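Dishwasher stops mid-cycle with the drain light blinking — my running log

3 min read
Print this page | E-mail this page
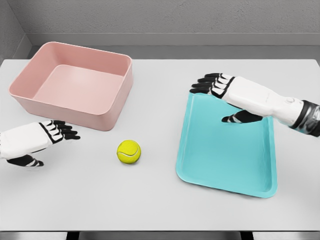
WULTHOLM, May

Status: open again, then closed, then open, now closed (I think!)

So the dishwasher is a Zanow, the slim one that came with the apartment, and it started quitting on me partway through the normal cycle. Drain light blinks, it beeps twice, and there's a puddle of gray water sitting in the bottom. I'm writing this all down in one place so I can stop repeating myself on the phone.

First entry, 7:40 in the morning. Pulled the bottom rack and cleaned the filter. It was gross (rice, a bread tag, what I'm pretty sure was part of a label off a jam jar) but it wasn't blocked solid. Put it back, ran the rinse. Same blink in the same spot.

Second entry. Checked the drain hose where it goes in under the sink. No kink that I could find, and I had my whole head in that cabinet with a flashlight. The hose does dip pretty low before it climbs up to the drain, so I tied it higher with a zip tie. Ran it again and it got all the way through! I was so pleased I loaded the dinner dishes and went to bed.

Third entry, next morning. Puddle. Blinking. Dinner dishes still dirty, with a nice film on top.

Called Pandey, the repair place on the corner, and got Ylva Kvam, who was very patient with me. She asked for the cycle count, which on this model you get by holding Start and Delay together until the numbers come up. Mine said 3,650. She said she likes to look at the drain pump once they're past 3,000, and asked if I'd heard any rattling. Well, yes, but I'd been blaming the silverware basket.

Fourth entry. Power off at the breaker, water off, bailed out the puddle with a mug and then a sponge. There's a little cover next to the filter well held on with 2 screws, and under that you can see the pump impeller. I turned it with a wooden spoon handle and it went half a turn and stuck. Fished around with tweezers and out came a piece of glass the size of a lentil — I haven't broken a glass in there since the holidays, so who knows how long it had been rolling around.

Impeller spins fine now. Covered it up, power on, ran a short cycle, then the normal one with a full load. Both finished and the bottom was clear.

Ylva says the pump might still be worn and to call back if the rattle returns. A new one would come from Ornholm and takes a couple weeks, so I'm hoping it holds out. I left the zip tie on, by the way. It looks silly but the hose did need to come up.

Update, 9:15 at night: five loads, no blinking. There's a faint hum at the end of the drain that I don't remember from before, but I've been listening to this thing so hard all week that I don't trust my ears. Marking it closed.

Questions about this ticket? Use the contact page
Copyright, all rights reserved | Back to top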